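We use cookies to improve your experience. Accept all | Manage settings

Urkstead Tenants' Network questions "healthy office" labels

URKSTEAD, April – The Urkstead Tenants' Network is asking landlords to stop advertising rooms as "certified healthy" until somebody can show what the certificate measures.

Weltari, which sells the label to building owners, charges $1000 per floor and promises better concentration, fewer sick days and a "calmer colour balance". We asked for the research behind those claims. We were sent a brochure and a link to the same brochure.

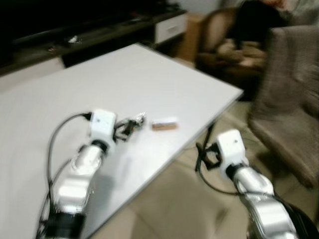

2 min read

The label rests on a checklist of 8 items. Five can be ticked by the landlord without a visit, and one of them is owning a copy of the checklist. Air quality is on the list – but a building passes if the owner intends to test it.

Gitik, a rival scheme, does send an inspector. It also lets owners choose the day and the room, so we are not convinced that tenants are much better off.

The Network wants published test results, surprise visits and a refund for tenants whose rent went up on the strength of a sticker. Our members at the Żak building have seen two increases since the label went on the door. The windows still don't open.

Media enquiries: the Network office, before 5 pm.

14 shares | 3 comments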